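Drumbridge Girls Hockey: Midseason Notes

What a month! When we sent out the January newsletter the varsity girls were sitting in the middle of the table with a sore goalie and a power play that couldn't buy a goal. Since then they've won five of six, they've played two overtime games that took years off everybody in the bleachers, and on a snowy night against Moulin they gave us the best 2 minutes of hockey our rink has seen in a very long time.

Let's start there. Moulin came in unbeaten in league play, and for two periods you could see why. They skate hard, they change lines fast, and their top defensive pair hardly gives you a look at the net. We were down 3-1 with the third period winding down and, if we're being truthful, a few cars had already pulled out of the lot to beat the snow. Those folks missed it all. Our second line won a faceoff clean to the left of the Moulin goal, the puck went back to the point, and a low shot found its way through a crowd of legs. 3-2. The place woke up. Then, 115 seconds later, our captain picked off a lazy pass at center ice, went in alone on the right side and tucked it under the bar. You could hear it from the parking lot!

Overtime was all Drumbridge. We had the first four shots, and the fifth went in off a rebound that seemed to sit in the crease forever before anyone got a stick on it. Final score, 4-3. The girls piled up along the glass in front of the student section, and the band played the fight song three times through before they ran out of breath.
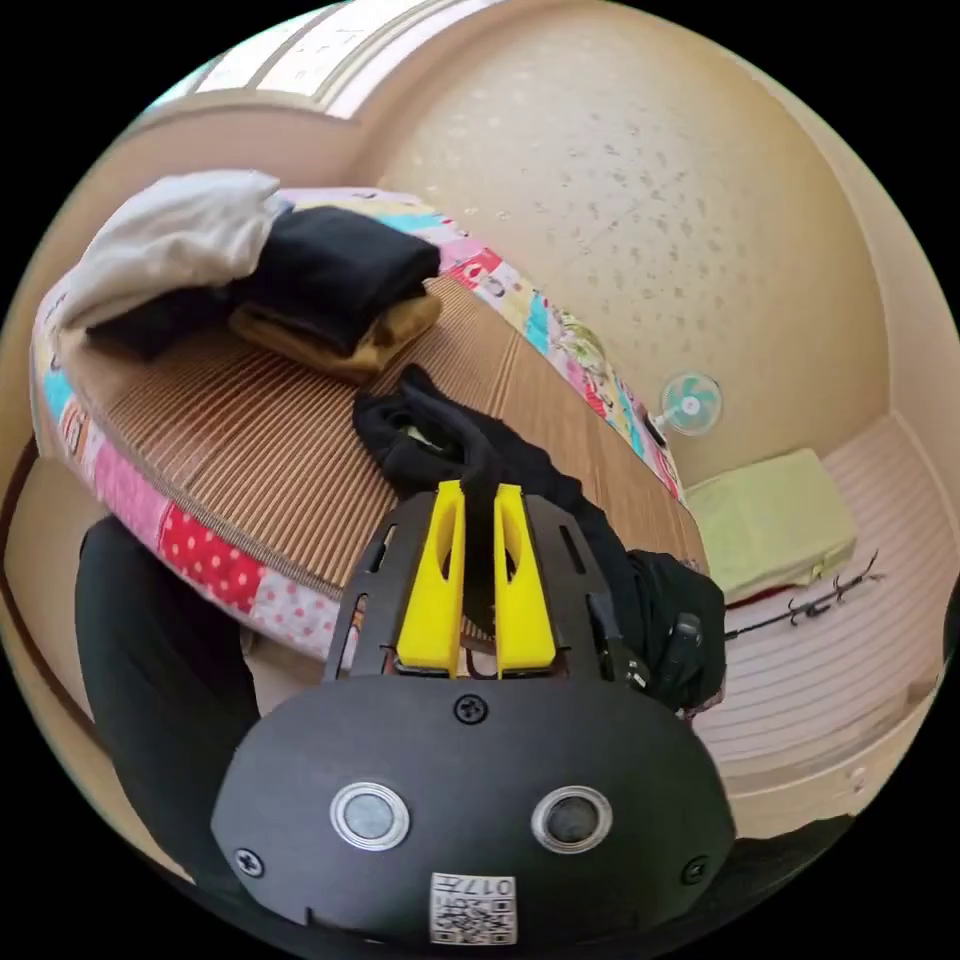 The Rest of the Run

It would be easy to let the Moulin game crowd out everything else, so here's a quick word on the others, because some of this was very good hockey too.

The trip to Murnard was a grind. Their rink is smaller than ours and the boards are lively, and it took our defense most of the first period to figure out where the puck was going to end up. We got out of there with a 2-1 win, thanks mainly to a penalty kill that has quietly become the strongest part of this team. They faced six power plays that night and gave up only one goal, and that one came on a five-on-three.

The home rematch with Murnard was a different kind of evening – wide open, lots of skating, and a 6-3 score that was closer than it sounds until the final few minutes. Two of our ninth graders got their first varsity goals. One was a pretty backhand, and the other went in off her shin pad while she was looking the other way. They both count the same and they both got the puck.

Our one loss in the stretch was the other overtime game, a 3-2 heartbreaker up north after a long bus ride. We hit the post twice. The coaches liked the effort and so did we. The other two wins were tidy ones on home ice, with all four lines getting plenty of shifts and the backup goalie earning her first shutout of the season.

Why the Power Play Is Working

If you've been at the games, you've probably noticed that our power play looks nothing like it did in December. Back then the puck went around the outside, and around the outside again, and the penalty ended. What changed is pretty simple once you watch for it. One forward now parks herself right in front of the goalie and stays there, and a second one floats in the slot between the circles with her stick on the ice. That gives the point two places to aim and gives the other team one more body to worry about than they'd like.

The first goal against Moulin came at even strength, but it had the same idea behind it: traffic in front, shot kept low, and somebody ready for whatever bounces out. The overtime winner was the same thing again. It's not a fancy way to score and it hurts a little (ask anyone who has taken a slap shot on the ankle), but the girls have bought in completely, and it's a joy to see them fighting over who gets to stand there.

Watch the left point too. She has started walking the puck along the blue line before she shoots, just a couple of strides, and it pulls the shot blockers out of their lane every time.

JV and Middle School

The JV team keeps getting better and we wish more people came early to see them. Their games start at 5:30 when there's a varsity doubleheader, and the hot chocolate line is short at that hour. They tied Murnard at home, beat them on the road, and lost a one-goal game to a Moulin JV squad that was two deep at every position. Several of these girls are going to push for varsity spots next winter.

The middle school group has its biggest roster yet and is playing a schedule of half-ice and full-ice games. Some of these kids had never worn skates before last fall. Now they're turning both ways and stopping on purpose, mostly. 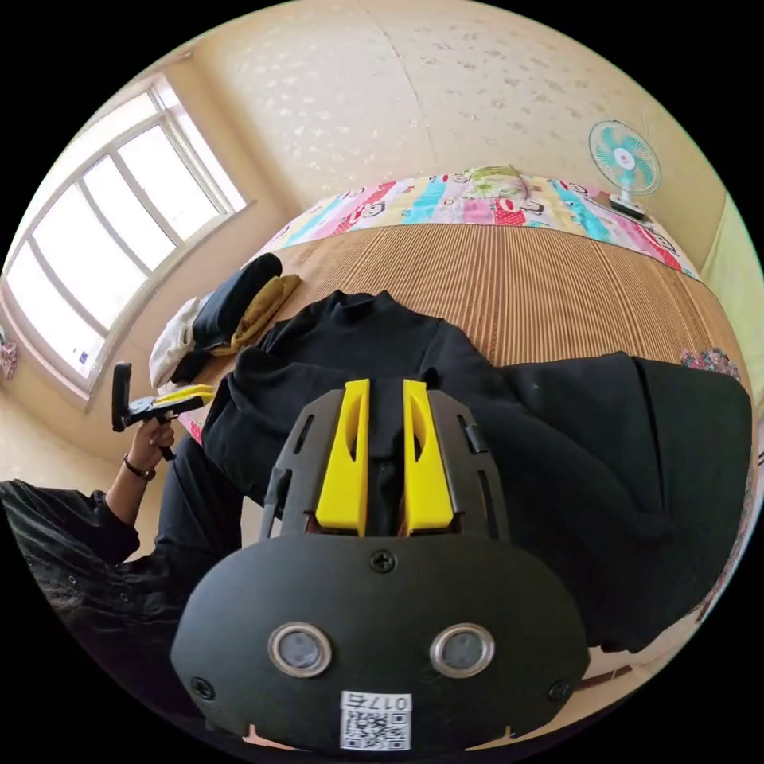

Flavuvow Classic Recap

Over the long weekend our varsity and JV teams both played in the Flavuvow Classic, and it was a great time from start to finish. None of these games count in the league standings, so they aren't part of the run we've been crowing about, but they sure felt like they mattered. Varsity went 2-1 and took third place. JV won a game, dropped a pair, and won the skills relay by about the length of a stick.

Attendance over the whole tournament came to 3,074, the most the Classic has ever drawn. A good share of that was wearing our colors. The visiting coaches mentioned the noise more than once.

The third-place game deserves a line of its own. We were tired, the ice was chewed up, and we had already played that morning. The girls scored twice in the first period and then just defended, shift after shift, with short changes and sensible clears off the glass. Our goalie made a glove save late in the third that had the other bench tapping their sticks. We won it 2-0 and slept the whole way home.

Looking Ahead to February

Three league games are left before sectionals, and two are at home. The big one is the return trip to Moulin. They'll be waiting for us, they'll have last change, and they have not forgotten how the last one ended. A win there would very likely put us in the top two seeds and give us a home game in the opening round.

A fan bus is planned for that night. It leaves from the west lot at 4:15 and there's a sign-up sheet at the ticket table. Bring a blanket, as the Moulin bleachers are metal and the heaters are at the wrong end.

Senior night is the final home game. The ceremony starts before warmups this year, so plan to be in your seat by 6:40. We have five seniors, and between them they've played in nearly every big game this program has had over the past four seasons. They were here for the winter when we won only a handful, too. Come and be loud for them.

Youth skaters get in free to both remaining home games if they wear their team jersey, and they're welcome to line the tunnel when the varsity comes out for the third period. Meet by the penalty box door at the second intermission.

Go Drumbridge!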